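Flowers in Paper – our small wrapping page

23 May 2024
By the Koseck flower table

In Koseck we wrap flowers all through spring, and the busiest time comes in August. Last year we used over 200 sheets of paper. Our paper comes from Ververidis, in packs of 40, and we like the quiet colors most.

A bouquet in green paper, with a paler paper inside – both pictures are from the same table. 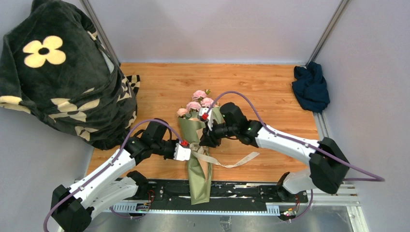
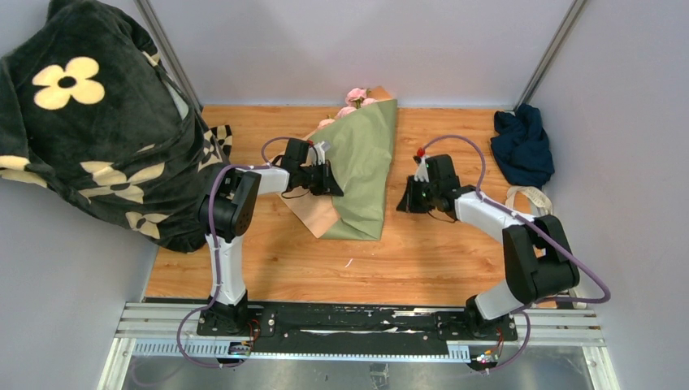
We fold the outer sheet last, and we leave the lower end long so it is easy to hold. For roses we take a stiffer paper, but it makes hard creases and I do not like it so much. The ribbon pictures will come on the next page, when the new ribbon arrives from Castthorpe.

Comments

volava13: The green is lovely. Do you sell the paper alone?

petal3953: I always cut my sheets too short. Will try it longer!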